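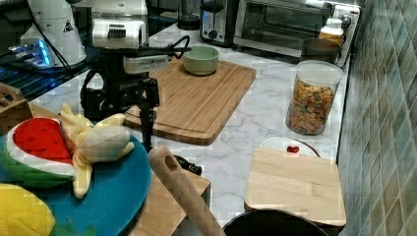 Tarari Community Kitchen Program
Progress report to the Kaczorowski Fund
November 2023
Prepared by Tahsin Weerasinghe, program coordinator

1. Where we are up to

The second block of cooking classes finished on schedule and the third is under way. Each block runs for seven weeks, with one evening class a week at Tarari and a repeat of the same class at Pikamley the next morning. The grant agreement asked for two blocks by this point and we have met that.

We had places for 15 people in each group. Tarari filled straight away and has kept a short waiting list. Pikamley was slower. We started there with nine people and ended the second block with 14, mostly through people bringing a neighbour or a sister along. The health centre at Pikamley now hands out our flyer with its new patient forms, and several of the later enrolments mentioned it.

2. What was taught

The classes cover meals that can be made at home for a household of four on a tight budget. Soups, dhal, baked vegetables, flatbreads, two or three fish dishes and a session on school lunches made up most of the second block. We dropped the preserving session because it needed more time than the evening allowed, and put in a second class on lentils and dried beans after several people asked for one.

Knife skills were meant to be a single lesson. We now spend the first 20 minutes of every class on them. People who had never cut up a whole pumpkin or a chicken were still nervous in week two, and the rest of the class ran late while they caught up.

The recipe booklet has 21 recipes and is with the printer. It is later than planned. The first draft used cup measures in some places and grams in others, and it took longer than it should have to go through and fix them all. Copies will go to everyone who has enrolled so far, and a set will be left at the library.

3. Attendance

Attendance at Tarari held up well until the wet weather in the fifth week, when the low road was closed and the class went ahead with seven people. Pikamley was steadier. The morning time suits parents with children at school, but it rules out most people in full-time work, and we have had three requests for a Saturday class. We can't offer one under the current budget.

Child minding was listed as optional in our application. In practice it has made a large difference at Pikamley and we would want it treated as a core cost in any further funding.

4. Spending

Food costs are over budget and venue hire is under. The overspend is mainly oil, eggs and fresh fish. Plodum Wholesale has agreed to deliver dry goods to both sites at no charge from the third block, and we have moved the unspent venue money across to cover food, as discussed with your office by phone. Travel for the two tutors is on budget. No equipment money has been spent since the last report.

A full statement of income and spending is attached separately.

5. Problems

One tutor has left to take up a job interstate. Her classes are being covered by the other tutor, who is paid for the extra hours from the staffing line. We have advertised the position twice. The first round brought no suitable applicants and the second closes shortly.

The feedback forms were too long. Fewer than half came back, and many of those were blank after the first page. The new form is one side of a sheet, in larger type, with a translated version for the Pikamley group.

6. Next period

We will finish the third block, fill the tutor position and hand out the booklets. We will also hold a shared meal at each site for past and present groups, with families invited. A short follow-up survey will ask the first group what they are still cooking at home, and the results will be in our next report.

We ask that the fund confirm in writing the change from venue hire to food before the end of the third block.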